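Print this page | E-mail this page
Reading time: 4 minutes

# Surnow Tabletop Chores, simulated set

Data card and notes for users. Last revised in November.

## What is in it

Surnow is a set of simulated episodes of a single robot arm doing small jobs at a table. It was put together to help answer a plain question: can a machine of this kind do the simple parts of a chore yet, such as picking a thing up, moving it and putting it down where it belongs?

There are 1000 episodes. Each one has a video, the joint positions of the arm, the open or closed state of the gripper, and one line of text giving the task. The task lines are written the way you would say them to a person ("pick up the red block").

The set goes with the Stedberg test suite, but you can use it without Stedberg. The file layout is the same in both.

## Why blocks and not dishes

We started with a list of chores from a kitchen and a packing bench: clearing plates, folding tea towels, sorting screws into trays, closing boxes. Nearly all of them begin with reaching for an object and getting hold of it. Our arm was poor at that first step when the object was soft, thin or shiny, so we went back to blocks. A block has flat sides, keeps its shape and is easy to score.

The backgrounds were left busy on purpose. Earlier sets used a plain grey void, and policies trained on them did badly as soon as anything stood behind the table. In Surnow the arm works in front of halls, workshops and rooms, with daylight coming from different sides.

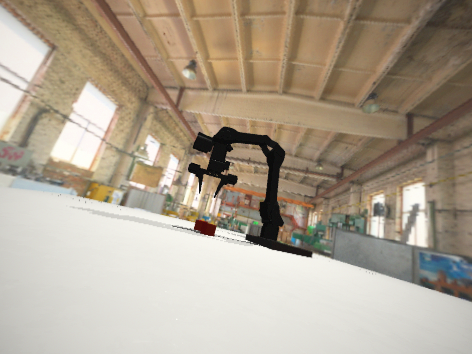

Fig. 1. Red cube task, factory hall background, gripper open above the table.

Lighting matters more than we expected. Bright windows wash out part of the view, and the arm throws a shadow over the table that some policies treat as an object. If your policy keeps reaching for a dark patch, check this first.

## Splits

- train: the main part of the set
- val: 100 episodes, same backgrounds as train
- test: 200 episodes, backgrounds not used in train or val

Please don't tune on test. If you need more validation data, take it out of train and say so when you report your scores.

## How an episode is scored

An episode counts as done if the object ends within the target area and the gripper has let go. Pushing the object into place doesn't count for pick-up tasks. Dropping it from a height does count if it stays in the area, which is generous, and you would not want it for crockery.

Our own baseline, Drorkik, gets 96 per cent on val. On test it does clearly worse. Most failures are near misses: the fingers close beside the block, or catch a corner and turn it. It rarely tries again in a sensible way. It tends to carry on to the target with an empty gripper and open it there.

## So can it do chores?

No, or not on this evidence. A good score here means a policy can find one block on a clear table and move it in simulation. A person clearing up after a meal deals with stacked things, wet things, things that roll, and other people reaching across. None of that is in the set.

For shop-floor work the gap is smaller. Where parts come in a fixed shape and a known spot, the skills tested here are close to what is needed. Speed is not scored, so we can't say if the arm would keep up with a line.

## Known problems

- Colour names in the task lines are not consistent. "Orange" and "brown" overlap in places.
- Some backgrounds contain signs and printed boards. We did not check whether policies make use of them.
- Contact is too sticky at low gripper force. Blocks are sometimes held that would slip in real life.
- The Anozie converter drops the last step of each episode. Use the newer loader in the tools folder, or pad the file yourself.
- Table height is fixed throughout.

## Changes

Second release: test backgrounds replaced, broken joint logs removed, task lines checked for spelling.

First release: train and val only.

Reports of bad episodes are welcome. Give the episode number and the split, and say which loader you used.

Shares: 12 | Comments: 3
E-mail this page | Print this page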